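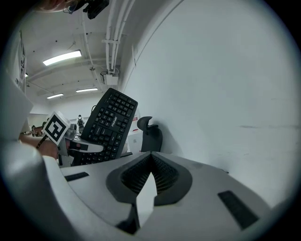

Siebe De Graaf wrote to ask whether Flavau keeps a server-side copy of a form that has been started and not submitted. It does, for 39 hours, and only if the account holder is signed in. Drafts made in a guest session are stored in the browser and are lost when the browser data is cleared.

This page covers Flavau, the online filing service for small import declarations. Account billing is covered on the Verbruggen plan page.

Filing and drafts

Where do I find a saved draft?
Open Declarations, then Unfinished. Drafts are sorted by the time of the last edit. A draft has no reference number until it is submitted.

Can two people edit the same draft?
No. The first person to open it holds the lock. The lock is released when the draft is closed or after 6 minutes without input. The second person sees a read-only copy.

What file types can be attached?
PDF and plain CSV. Spreadsheets must be exported first. Password-protected PDFs are rejected at upload with error 3222 – remove the password and upload again. The form itself does not need to be re-entered.

Why was my CSV accepted but the totals are zero?
The decimal separator in the file does not match the one set in your profile. Change the profile setting, delete the attachment and upload it again. Totals are not recalculated for a file already attached.

Keyboard entry

Can the form be completed without a mouse?
Yes. Tab moves to the next field, Shift+Tab to the previous one. Enter opens a list but does not submit the form. Submission requires focus on the Submit button and a press of the space bar.

The numeric keypad types nothing in the weight field. What is wrong?
Check Num Lock. If other fields accept keypad input, report the browser name and version to support.
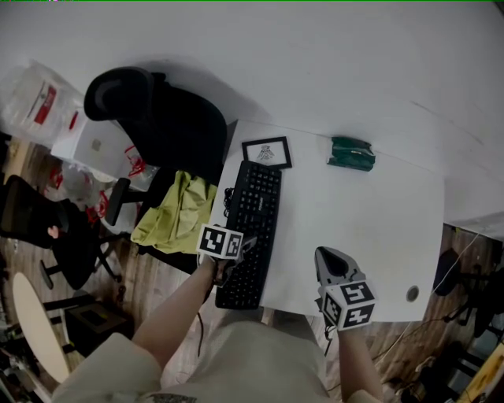 Corrections after submission

How do I correct a submitted declaration?
Select it, choose Amend, and enter the new values. The original stays on record with the status Replaced. Up to 2 amendments are allowed per declaration. After that, the declaration has to be withdrawn and filed again.

Does an amendment change the filing time?
No. The original filing time is kept. A withdrawn and refiled declaration gets a new one.

Can I import records from Nivus or Grernus?
Nivus exports load directly. Grernus exports need the header row renamed to match our template. Willy Bosman maintains the template, and the current version dates from April.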